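Londwood Home Loans: Frequently Asked Questions

Londwood lends out boxes of everyday tableware, baskets and trays for home use, short lets, playgroups and shared kitchens. The answers on this page cover borrowing, cleaning, packing and returning. Please read the section on returns before you book, as most of the emails we get are about that.

Page last updated 23 August 2025.

BORROWING

Who can borrow a box?

Anyone with a Londwood account and a local address. You don't need to be a student or a tenant. Groups can open one account between them, but one named person has to sign for the box and bring it back.

What is in a box?

It depends on the box. The Flakerell box is tableware: plates, bowls, cups and small dishes, mostly plastic, with steel mixing bowls. The Bangash box is baskets and trays, for people who have their own crockery but nowhere to put it. The Wedent box is a mixture of the two and is the one most playgroups ask for. A contents sheet is taped inside each lid.

Can I choose the colours?

No. The pieces are mixed and we replace them as they wear out, so two boxes of the same name may not match. If you need a matching set for an event, ask before you book and we will tell you what is on the shelf.

How long can I keep it?

The standard loan is 20 days. You can renew online 2 times, as long as the box hasn't been reserved by someone else.

Is there a deposit?

There is no deposit on a single box. For larger bookings we hold £200 on a card and release it when everything has been checked in.

USING THE BASKETS AND TRAYS

What are the wicker baskets for?

Dry things. Fruit with a skin, bread in a bag, napkins, folded cloths, soft toys. They can go on a table or a shelf. Please don't stand them on a wet worktop or leave them outside overnight.

Can I put plates in a basket?

Yes, if they are clean and dry. Lay a plate flat at the bottom and put lighter things on top of it. Don't wedge a plate in on its edge, as this pushes the weave apart and it doesn't go back.

Is it all right to keep toys and tableware together?

For storage between uses, yes, and plenty of homes with small children do it. Wash any plate or bowl that has been under a toy before food goes on it. If the toys are chewed on, keep them in a basket of their own.

What goes on the rectangular tray?

Whatever you want within reach. A box of tissues and a bowl sit side by side on one quite comfortably. The trays are for setting down and carrying light things. They are not meant for hot pans or full jugs.

How should I lay things out when I unpack?

Use one clear table. Put the baskets and trays down first, then sort the smaller pieces into or beside them. Plates and flat trays can overlap, with a cup stood on top if you are short of space. Leave the steel bowls until last and look over the inside of each one, where scratches and dried-on food show up best.
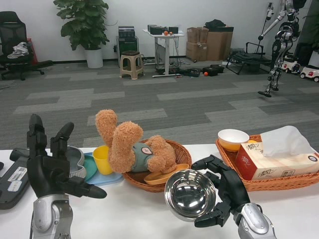
CLEANING

Do I have to wash everything before I return it?

Yes. Warm water, washing-up liquid and a soft cloth will do for the plastic and the steel. Dry each piece with a tea towel. We wash everything again at our end, but we can't take back boxes with food in them.

Can the pieces go in a dishwasher?

The steel bowls can. Plastic plates, cups and dishes should be done by hand unless the underside is marked as dishwasher safe. Nothing woven should go in a dishwasher or be left in a sink.

How do I clean wicker?

Turn it upside down and tap out the crumbs. Go over it with a dry brush, then a cloth that has been wrung out well. Let it dry in the open, away from a radiator. Sticky marks usually come off with a little soapy water on the cloth.

The steel bowl has cloudy marks on it. Is it damaged?

Probably not. Cloudy patches tend to be hard water. Wipe the bowl with a cloth and some white vinegar, rinse it and dry it straight away. Please don't use wire wool.

A plastic cup smells of what was in it.

Fill it with warm water and a teaspoon of bicarbonate of soda, leave it overnight and rinse. If the smell is still there, return the cup as it is and leave a note in the box.

RETURNS

How should I pack the box?

Heaviest at the bottom. Steel bowls go in first, nested, with a tea towel between them. Plates next, flat, then the cups. Baskets go on top and can hold the small dishes. If the lid won't close, take out the top layer and start that part again. Don't press it down.

Something of ours has gone back in the box. Can I get it?

Usually. Toys are the most common thing, and we keep them at the desk until the end of the following month. Email Linnea Skjelbred with your account name and a short description of the item.

What if a piece is broken or missing?

Tell us when you drop the box off. We don't charge for the first 2 plastic pieces on any loan. Steel bowls and wicker are charged at what it costs us to replace them, and the price list is kept at the desk.

Can someone else return it for me?

Yes, as long as they have your account name. The loan stays in your name until the check-in is finished.

Are you open all year?

The desk closes for stocktaking in May. Loans that fall due in that period are extended automatically and you don't need to do anything.

Who do I contact about a group booking?

Mohsin Tarar looks after group bookings and deliveries. Please include the name of the box you want, the dates, and whether there is a lift at the address.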